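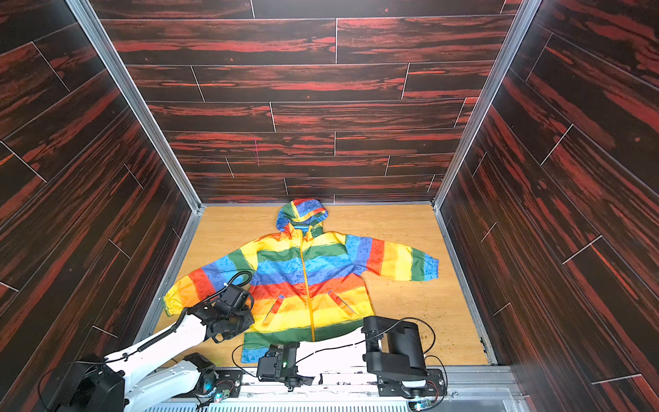 3.2 Garment preparation and starting layout

Figure 3. Striped hooded jacket laid flat on the floor, face-up, with the hood towards the back wall.

The clothing set was put together over one August from donated household laundry and covers 521 garments. Hooded jackets with a full-length front zipper were treated as their own group, apart from pullovers and cardigans. In the pilot sort, Carroll and Hanrahan had filed them under both headings, and the two lists could not be reconciled later.

Each garment was laid face-up with the hem nearest the folding position and the hood furthest away. The body was smoothed by hand from the centre out to the side seams. Sleeves were placed last. The hood was opened and left lying in line with the body, as in Figure 3, where its blue lining is visible. We did not tuck hoods in at this stage. Tucking changes the outline of the neck, and the folding guide we adapted (Ó Riain) counts it as the first fold.

Patterned garments were kept in the set. The jacket in Figure 3 has broad horizontal stripes in several colours, an orange zipper down the centre front and a slanted pocket on each side of it. Stripes of this kind give a ready reference for judging whether a fold is square, as a band that meets itself unevenly can be seen at once. Plain garments offer no such check, and for these the raters relied on the hem and the side seams alone. Results for the two types are therefore reported separately in Section 4.

Layouts were accepted or rejected by one rater before folding began. The usual grounds for rejection were a twisted sleeve, a pocket edge turned under or a hem folded back on itself. Small wrinkles were allowed. Of 2881 layouts offered for rating, 430 were sent back to be laid out again, most of them long-sleeved garments in thin fabric. A second rater, Lui, went over every 20th accepted layout, and disagreements were settled by discussion with Fitzgerald. Jackets with a missing or broken zipper pull stayed in the set but were marked in the garment list.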